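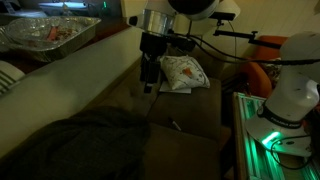 The brown couch in the Diroven building's lounge has a new house rule, and it is already unpopular: whatever is on the seat at 9 p.m. goes in the lost-property box. Blankets included. Pens included, which will cost some people their whole collection.

The tenants' group voted the rule in this June, 41 to 19, after a long run of complaints about takeout bags, paper napkins and outerwear with no known owner.
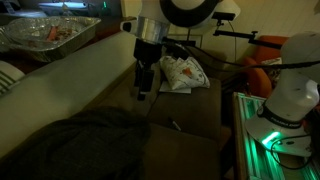
Olumide Ekpo wrote in to say that a couch without a blanket on it is a bench, and that the napkin was clearly being saved for later.

Supporters point to the cushion seams, where the last deep clean brought up items best left undescribed. The cleaning bill from Garard came to $632, a sum that would have bought a fair amount of couch.
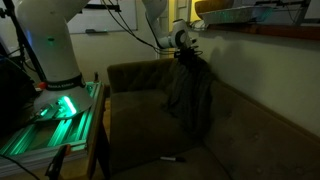 One neighbor replied that folding the cloth over the back ought to count as tidy, and asked for that in writing. The box, meanwhile, is by the mailboxes and opens at 8 a.m.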